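Community Help > Workshop and Storage > Bins and Containers

Worn coating inside a gray two-compartment bin: recoat, line, or leave alone?

Posted by Kwok, 15 Jun 2022

I look after 19 open-top gray bins in a small parts room in Grunanstead. Each has a narrow rear compartment and a larger front one with a sloping surface where they meet. Loose small items get dropped in the front part and picked out again all day. Since January the finish on that slope has been going on most of the bins. It turns white first, then it breaks through to a darker gray. The floors are scratched as well, but evenly, and I can live with that.

The bins were bought used and the paperwork is gone, so I can't say what the finish is. A drop of denatured alcohol on a rag does not soften it. Fine chips have started turning up in the corners, and I do not want them mixed in with the contents.

Options as I see them:

1. Sand and recoat the slope only.
2. Sand and recoat the whole inside.
3. Put a liner in and stop thinking about it.

Budget is small. I can take two or three bins out of use at a time, no more. Has anyone done this and had it hold up?

dell_marsh

Just line them. Cut a cheap rubber mat to size and drop it in. Ours have been fine. Recoating bins is a waste of a weekend.

Volodymyr Harasym

A loose mat is fine on a flat floor. On a slope it creeps down and bunches at the bottom, and small parts go under it. If you line, the slope needs its own piece, fixed along the top edge.

Before choosing, find out whether the remaining finish is still bonded. Clean a spot at the edge of the wear with dish soap and water and let it dry overnight. Press down a strip of strong packing tape, leave it a minute, and pull it back sharply. Do this in three places: right at the ragged edge, an inch or so away, and on the side wall where there is no wear.

If nothing lifts anywhere, you have plain abrasion and a local repair is worth trying. If the finish lifts at the edge only, feather back until it stops lifting and then repair. If it lifts on the side wall too, the bond is bad throughout, and any new coat will come off along with the old one. Strip the bin or replace it.

For a local repair on a sound bin:

Scrape off anything loose with a plastic scraper. Vacuum, do not blow.

Feather the edge with 200 grit on a soft block until a fingernail dragged across it no longer catches. The white area is usually finish that has been scuffed and stressed but has not yet come away. Sand through the dull skin and see what is under it.

Wipe down twice, with a clean rag each time.

Mask well outside the repair. A line of tape right at the damage leaves a step, and the step is where the next failure starts.

Two thin coats of a two-part coating suited to whatever the bin is made of. Test it on the underside first. I used the Pluvura clear on mine – it yellowed a little, which did not matter to me.

Leave it 48 hours before anything goes back in. The can may give a shorter time, but that is for light handling.

If the floor has a drain or fixing hole, plug it with a twist of tape from below while you sand. Take the plug out before coating, or you will glue it in.

The wear pattern is worth a look before you start. One of ours at Vumwood is laid out the way you describe:
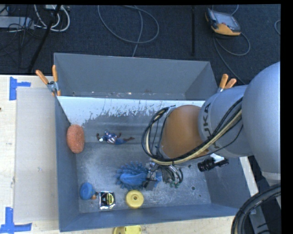 Front compartment with the white worn strip along its rear side. The lower edge of the strip is ragged, with darker gray below it.

The worn band runs across the slope, while the broad back wall of the rear compartment is still plain. I would treat that as a local repair if the tape test passes. I would leave the floor scratches alone. Filling them gives you a glossy surface that shows the next set of scratches within a week.

Kwok

Ran the tape test on four bins. Three lifted nothing. The fourth lifted at the ragged edge and on the side wall, so I have set it aside.

What did you do about corners? The sanding block will not reach where the slope meets the left wall.

Volodymyr Harasym

Fold the paper over a plastic putty knife with the corners rounded off. Go lightly. If you cut through at the corner you have made a second repair for yourself. A gray abrasive pad also works and is harder to overdo, though 300 strokes with one gets tedious.

Label the bins you repair, with the date on the outside. You will want to know which ones were done first when they start to go again.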